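Trolach mobile bar – hire and sale
Wikton Bar Equipment

Home > Bars and counters > Mobile bars > Trolach

Last updated 2026-04-06

The Trolach is a straight-fronted mobile bar for pop-up pubs, beer festivals, weddings and village events. It comes in sections that two people can carry, goes together with hand-turned bolts and looks like a pub counter from the customer's side. We have built it in our own workshop since 2012 and the current version is the fourth.

You can hire it from us or buy it outright. Hire is £486 per event, which covers delivery, collection and up to three days of use. Please ask for a quotation if you want to buy, as the price depends on the number of sections and the finish.

What it is for

Most of our customers are putting a bar somewhere that doesn't have one. That might be a marquee, a church hall, an empty shop, a barn or a car park. The Trolach suits places where the bar is going to be up for a few days and has to look as though it belongs there. If you only need somewhere to stand bottles for an afternoon, our folding counter is cheaper and lighter, and you'll find it under Folding counters in the menu.

It also gets used in pubs. Landlords take it for the garden in summer, or as a second bar in the function room when there is a big match on or a band playing. Theatre groups and film crews hire it empty.

The sections

A standard hire is four sections: two straight counter sections, one corner section and one end section with a lifting flap. That makes an L shape with room for three people to serve. You can add straight sections to make a longer run, and we have supplied runs of up to 10 sections for festivals. Corners can turn either way. Tell us which way when you book, as the panels are packed to suit.

Each section has a softwood frame, a plywood front with raised panels and a solid beech top. The top overhangs on the customer's side, and a brass foot rail clips to the front at the bottom. The rail is hollow and will take the weight of people's feet. It won't take the weight of a person standing on it, and bent rails are charged for.

Behind the counter there are two shelves to each section. The lower one is deep enough for crates and the upper one for glasses. The shelves lift out if you want to put an under-counter fridge or a cooler in the space. The drip trays are stainless steel and drop into cut-outs in the top. If you aren't serving draught beer, we supply wooden blanks that fill the holes.

Finishes

Hire bars come in dark oak stain or bottle green paint. Both have been used before and will have small marks. We touch up the paint between hires but we don't refinish the whole bar each time, so please don't expect a showroom surface.

Bars for sale can be stained or painted in any colour you like. We can also leave the wood bare for you to finish yourself, and we take a little off the price for that. Sign-writing on the front panels is done by a local firm and quoted separately. Allow an extra two weeks for it.

Draught beer

The Trolach takes clamp-on fonts, screw-down fonts and traditional handpulls. Holes for two handpulls are already drilled in one of the straight sections. Please don't drill any more in a hire bar.

For keg beer, most people add our Kiani cooler, which sits on the floor behind the bar and feeds two taps. It runs off an ordinary household plug and needs to be switched on at least two hours before you start serving. Leave a hand's width clear on all sides of it. The fan pulls air in at the back, and if it is pushed up against the counter or a marquee wall the beer will come out warm and full of froth.

Cask ale needs more thought. The casks have to be put on their stillage, vented, tapped and left to settle, and they shouldn't be moved after that. Your brewery will tell you how long their beer needs. If the bar is going up on the same morning as the event, bottled or keg beer is a safer choice. We hire out wooden stillages and cooling jackets, but we don't supply beer.

Cleaning is up to you during the hire. The lines arrive clean and capped. Run water through them before you connect the first keg, and again when the last one comes off. We do the full clean when the equipment gets back to us. 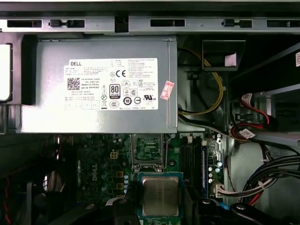
Glasses and washing up

Glasses are hired by the crate, in pints, halves and wine glasses. All our pints and halves are lined and stamped. We can supply reusable plastic ones in the same sizes, and a good many outdoor sites insist on them, so check with the site before you order.

The Vekalau glasswasher fits behind a straight section once the shelves have been taken out. It needs a cold water supply, a drain and its own socket. It doesn't heat up quickly, so fill it and switch it on first thing. If you have no running water on site, order enough glasses for the whole event and send them back dirty. There is a charge for washing them, shown on the glass hire page. Please tip out the dregs and put the glasses back in the crates upside down.

Getting it in

The longest piece is the beech top of a straight section. It will go through a normal household door and round most corridor bends, but spiral stairs have beaten us more than once. If there are stairs, a lift or a long walk from where the van can stop, tell us when you book. We can usually manage, though we may need to bring another person and there will be a charge for it.

The ground should be firm and close to level. Every section has screw feet at the corners which will take up a small slope. On grass, ask for the boards that go under the feet. They are free, and without them the bar slowly sinks at the end where people stand most.

Putting it together

1. Lay out the sections in the order you want them, with the corner in place first.

2. Bring each section up to its neighbour and push the pegs into the holes. Don't force them. If they won't go in, one of the sections isn't level.

3. Do up the hand bolts from behind, two to each joint. Finger tight is enough.

4. Set the screw feet with a spirit level along the top.

5. Fit the beech tops and turn the catches underneath.

6. Clip on the front panels and then the foot rail.

7. Put in the shelves, trays and blanks.

Two people who haven't done it before should allow an hour and a half. We can put the bar up for you at extra cost, and we do this as a matter of course for runs longer than six sections.

Canopy and back bar

The canopy is a pitched frame on four posts, with a plain fascia board for your pub's name and a striped or plain cover. It is for show and for shade. It will keep off a light shower but it isn't a tent, and it has to come down in a strong wind.

The back bar is a set of open shelves with a mirror behind, made to match the counter. It takes four spirit optics on each side. It must be fixed to a wall or weighted at the base, and the weights are included. Pump clips, beer towels, bar stools and dartboards are on the Dressing page.

Licences

Selling alcohol at an event in England or Wales normally needs either a premises licence or a temporary event notice. That is for you to arrange, and so is making sure that staff know who they can and can't serve. Your local council's licensing team can tell you what applies and how much notice they need. Start early. We will deliver a bar to anyone, but we don't give refunds when a licence hasn't come through.

Deposit, damage and cancelling

There is a deposit of £1000 for each hire, taken by card when the bar is delivered and returned within five working days of collection. We take off the cost of anything missing or broken. Ordinary scuffs, ring marks and beer stains are not charged for. Burns, cut tops and new holes are.

You can cancel without charge until four weeks before the event. After that we keep half the hire price, and in the last week we keep all of it. You can move the date once for nothing if we have a bar free.

Insurance is your responsibility from the time we leave until the time we come back. Don't leave the bar unattended overnight in an open field. If there is no way of locking it up, take in the tops, the fonts and the cooler at least – they are the parts that go missing.

Delivery

We deliver across the south and the Midlands. Delivery within an hour's drive of the workshop is in the hire price, and beyond that we charge by the mile. Somebody has to be on site to sign for it. Drivers will wait a quarter of an hour and then carry on to the next drop.

October is our busiest month because of the beer festivals, and all the green bars are usually taken by midsummer. Bars in dark oak can be had at shorter notice.

Often hired with the Trolach

Kiani two-tap cooler
Vekalau glasswasher
Cask stillage, single or double
Cooling jackets
Back bar with mirror
Pitched canopy, striped or plain
Glass crates
Boards for grass

To book, send us the date, the postcode, the number of sections and which way the corner turns. A sketch with the sockets and doors marked on it is useful, and it doesn't need to be to scale. Collection from the workshop is possible if you have a long-wheelbase van and bring your own blankets and straps.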